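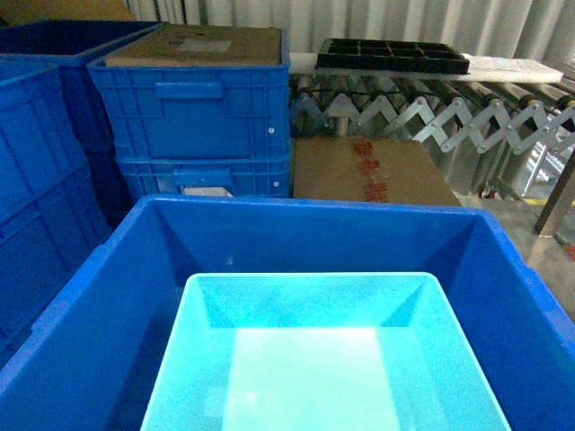 A small turquoise bin inside a larger blue one, with stacked crates behind.

Loltis Pantry Labels

Welcome, and thank you for stopping by! Loltis is a collection of ingredient names copied from the handwritten labels people put on jars, tins, freezer bags and the lids of old margarine tubs. It began as a way to settle what everyone in our baking club meant by "the coarse flour" (four different things, as we found out one Thursday evening) and it has kept growing ever since, mostly because people enjoy sending us their labels and we enjoy reading them.

What's inside

The current release has 2,266 labels, each typed out exactly as it was written, spelling and all, next to the plain name of the ingredient. They came from 62 households. There are three files:

labels.csv has the main table, one label per row
synonyms.csv groups the different names for the same ingredient
notes.txt holds the longer remarks that wouldn't fit in a column, such as "NOT for pancakes, ask first"

The columns in labels.csv are label_text, plain_name, container, household and edition. Container is whatever the household told us it was, so you'll find both "jar" and "jam jar" in there. We thought about tidying that up and then decided we liked it the way it was.

Editions

Olen was the first edition and covers dry goods only: flours, sugars, beans, rice, that sort of thing. Kauppinen added spices and teas, 380 labels in all, and it's where most of the puzzling abbreviations live (if you ever work out what "G.M. 2 strong" means, please write!). Pronberg is the newest and brings in freezer labels, which are shorter and a good deal harder to read. If you only need one edition, filter on the edition column.

Known problems

There are 51 labels with no plain name, as the people who wrote them couldn't remember what was in the jar either. These have an empty plain_name field, so please check for that before you count anything. Dates written on labels were left out in Olen but kept in the later two, and we haven't gone back to fix it yet. A few households write in two languages on one label, and we kept both halves with a slash between them.

Using it

Open the files in any spreadsheet program, or read them with whatever you normally use for CSV. They're saved as UTF-8, with commas between fields and quotes around anything that has a comma of its own. You're welcome to use the collection for teaching, cooking projects, spelling studies or plain curiosity, as long as you mention Loltis somewhere and don't try to work out who the households are.

Corrections are always welcome. Please send the row number along with the label text, and give us a week or two to reply, longer in canning season.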